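Traseck Handgreifer-Paar, Klassensatz
Für Robotik-AGs, Wettbewerbsteams und Projektkurse

Lieferbar ab Februar

Zwei Handgreifer, ein Stück Stoff und eine Gruppe Jugendlicher, die zu Hause noch nie freiwillig ein Geschirrtuch gefaltet hat: Mehr braucht es für den Einstieg nicht. Der Klassensatz von Traseck richtet sich an Schulen und Vereine, die das Greifen üben wollen, bevor sie es einem Arm beibringen. Die Greifer werden von Hand geführt, je einer links und rechts. Was dabei aufgezeichnet wird, landet im Projektordner und später, mit etwas Geduld, im Programm des Wettbewerbsroboters.

Erfahrungsgemäß unterschätzen alle den Stoff. Würfel sind höfliche Gegenstände, sie bleiben liegen, wo man sie hinlegt. Ein Tuch hat eigene Pläne. In der AG Gillcombe, die den Satz ein Schulhalbjahr lang im Einsatz hatte, gehört das Tuch inzwischen zur Aufnahmeprüfung. Durchgefallen ist noch niemand, fluchen dürfen alle.

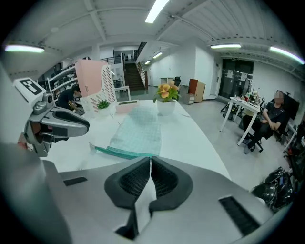 Übungsaufgabe Tuch: linker und rechter Handgreifer am weißen Tisch, Blick über das Gehäuse des einen Geräts.

Die Finger sind schwarz gepolstert und haben innen eine Netzstruktur. Wer zum ersten Mal eine Stoffkante fassen will, drückt meist zu fest auf den Tisch und wundert sich dann über die Falten. Das legt sich nach einer Doppelstunde. Gegen Fingerabdrücke auf dem Gehäuse haben wir kein Mittel gefunden und empfehlen, sie als Anwesenheitsliste zu betrachten.

Der quadratische Marker in Schwarz-Weiß sitzt auf einer weißen Platte oben am Gerät. Bitte nicht bekleben, bemalen oder mit dem Vereinslogo verschönern. Wir schreiben das mit Bedacht in die Produktbeschreibung und inzwischen auch in die Anleitung, auf die Verpackung und in die Rechnung.

Lieferumfang
2 Handgreifer
4 Ersatzpolster für die Finger
2 Ladekabel
20 Aufgabenkarten (Tuch, Becher, Stecker und eine Karte »Socken«, über die man geteilter Meinung sein kann)
Auswertungssoftware Dovhaniuk, Schullizenz
Transportkoffer

Gruppengröße
Empfohlen für bis zu 8 Teilnehmende. Bei größeren Gruppen arbeitet der Rest erfahrungsgemäß am Handy.

Tisch und Licht
Jeder stabile Tisch mit glatter Platte ist geeignet. Gleichmäßiges Deckenlicht genügt. Direkte Sonne auf der Tischfläche bitte vermeiden, Marker und Kursleitung werden sonst gleichermaßen unleserlich.

Passendes Zubehör
Jirkora Textilset: Tücher in mehreren Größen, auch mit ausgefranstem Rand für Fortgeschrittene. Waschbar. Bügeln ist Bestandteil keiner Wettbewerbsordnung, die wir kennen.
Traseck Wandhalter für zwei Greifer
Ersatzmarker mit Platte

Bestellung
Schulen und Vereine bestellen auf Rechnung. Leihgeräte für Projektwochen bitte frühzeitig reservieren, vor den Sommerferien ist der Bestand regelmäßig vergriffen. Rückgabe im Koffer, vollständig und ohne Kaugummi.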